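How I Set Up a Vacation Fund That Pays for the Whole Trip

4 min read

Every August we drive up to the lake at Clonholm, and for years I paid for it by putting everything on a card and feeling queasy until Thanksgiving. Last year the whole trip came to $881 and the money was already sitting there when we left! If you want to try it, this is how I do it.

Start with last year's trip. Pull up your statements and write down every single thing, even the gas station coffee and the bag of ice. My friend Tamsin Ferreira swore she spent 400 dollars on her week in Contreras (she had forgotten the dog sitter completely). Add it all up and that's your target.

Next, open a separate savings account and give it a name. Mine is called Clonholm, and I feel a little guilty every time I think about raiding it for takeout. Divide your target by the number of paychecks you have left before the trip, then set up an automatic transfer for the morning you get paid.

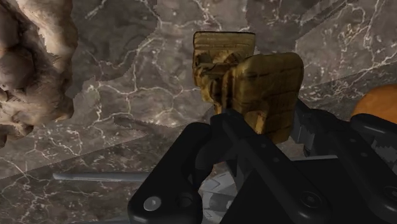

Once the money is moving, split the target into 3 piles on paper – lodging, getting there, and fun. I book lodging first and pay it off as soon as I can, so by the time we're packing, that pile is gone and I've stopped thinking about it. Gas and tolls come next. Whatever is left is fun money, and I take that out in cash and keep it in an envelope in the glove box.

If you come home with cash in the envelope, put it straight back in the account the same evening. We had enough left over last time for a night in Sketden in the fall, and I'm already pricing cabins.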